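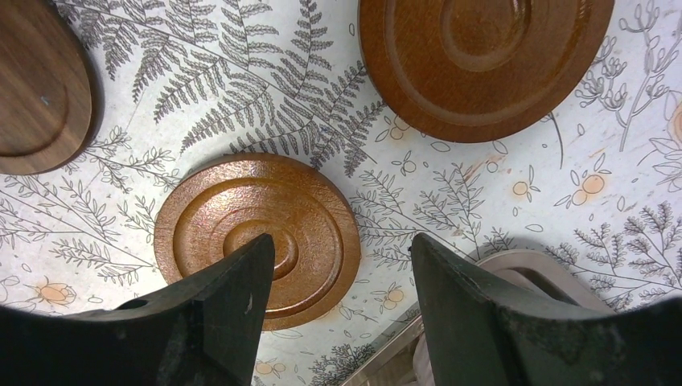 How many episodes per background before I change it? I have 3513 demos of a pick task, wrist camera only, and the policy drifts on new tables. Current sets use three round wooden discs on a fern-and-flower print, target centered between the fingers at grasp.

Gesitcombe
Posted May 31, 2020

Change it every session. We rotate 7 cloths and shuffle disc positions every 4 episodes. Also vary the start pose - centered approaches teach very little about recovery.

Initz

Try a plain background first.

Nistor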